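Projects > Farnholm Mill > Funder Updates

4 min read

Hi Carmela, and hello to everyone else at the Enache Fund who gets these forwarded!

July was a good month at Farnholm, mostly. The big thing is that the east windows are in. All 158 of the old steel frames on that side have been stripped, straightened and put back, and from the river road the building finally looks like itself again. I drove past twice on the way home just to look (the second time was on purpose).

The glass took longer than I told you it would. Our first supplier sent panes with a greenish tint, and Keegan McIntyre wouldn't sign for them, so we lost nine working days while Londa cut a new batch. They didn't charge us for the rush, and I've written to thank them. The west side uses the same glass and it's already in the yard under tarps.

Inside, the second floor is framed out and you can walk through 19 of the apartments as actual rooms now. The corner units are lovely – the brick piers land right between the kitchen and the living area, so we're leaving them bare. Brittany McKinnon has redrawn the two units by the freight elevator because the shaft wall was thicker than the 1950s drawings claimed. We lose a closet in each and gain a better bathroom, which I think is a fair trade. Drawings are in the shared folder.

Now money. We're $900 under on demolition and over $1000 above the line on scaffolding, because the hire ran on while we waited for glass. I'd like to cover the difference from the small works line and leave contingency alone. Could you let me know if that's okay with you? A one-line email is plenty.
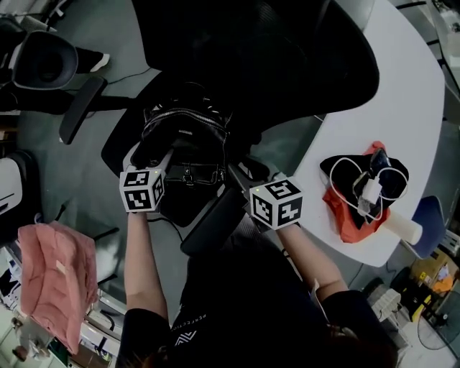 The lobby is where I need a bit more patience from you. Custódio Louro has taken up the loose terrazzo by the front doors and found the bed underneath crumbling in patches, so he's going to relay that strip before he polishes anything. He's matching the chips by hand, and the samples he's made so far are so close that I picked the wrong one when he tested me! He wants to start once the front doors are hung and the dust has calmed down.

Jocelyn Penner from Zekel came by to go over the heating plan. She's happy with the boiler room, less happy with the pipe run along the north stair – it would cut across the original handrail brackets. We're looking at taking it up through the old hoist shaft instead, and she'll send a revised price.

Coming up next: west windows, roof insulation over the third floor, and first-fix electrical on the second. The spending sheet and receipts are attached as usual, and I'm on site most mornings from 7:30 if you want to come and see the windows for yourselves. Bring boots, the yard is still mud.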